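4.2 Thread wear and the case for couching

Posted August 15, 2022, by M. Ristić

Advice to embroiderers is nearly unanimous that metallic thread should be couched and never pulled through the cloth. We doubt the evidence is as strong as the tone. The Pullenside survey, the source most often cited, asked 1162 stitchers what they believed caused fraying. It did not look at a single worked piece.

We asked 44 members of the Citbridge guild to work the same knotwork border in chain stitch, using lengths of 40 or 50 cm. The shorter lengths frayed less, but the members who chose them were also the more experienced. Trunow reads a similar gap as proof that length matters most. Our samples cannot support that, and we are not convinced that Trunow's can.

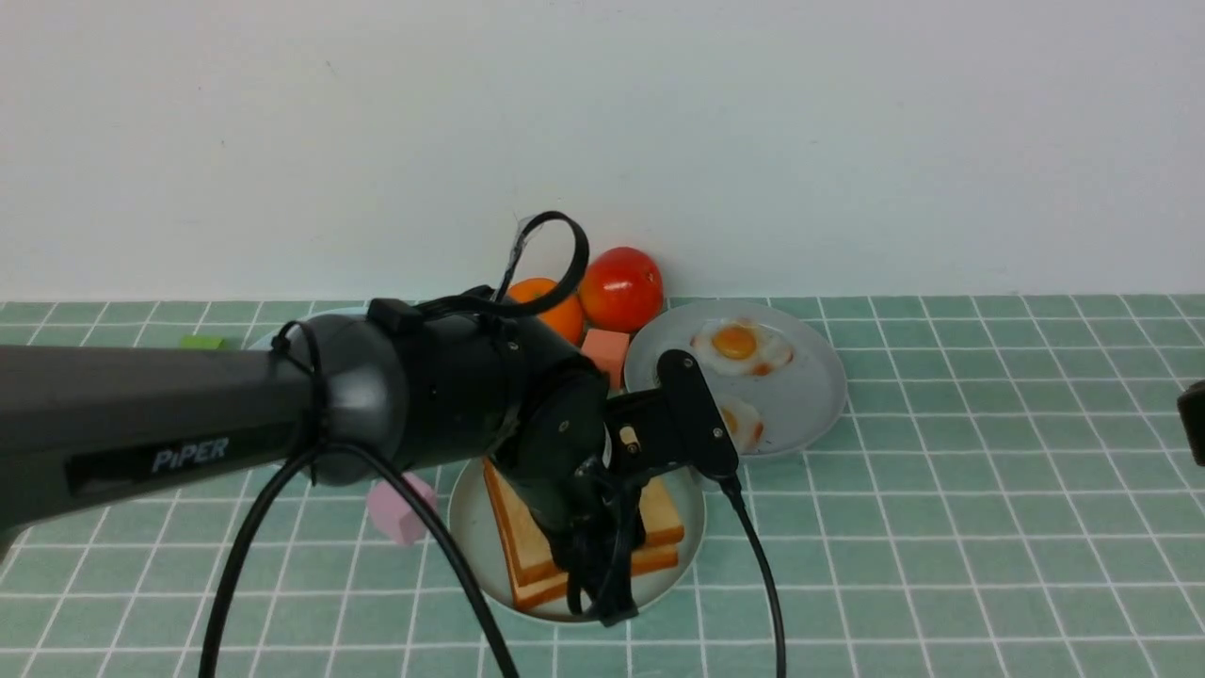 Figure 3. PIPER arm with its gripper on a stack of toast slices.

Needle size is a weaker claim still. A larger eye is said to spare the thread, yet it also leaves a larger hole, and in linen the hole shows. Several members preferred the small needle and a slow hand. Whether the finished line looks better is a matter of taste, and we have not tried to score it.

Last updated: August
Contact the guild | Copyright Citbridge | Back to top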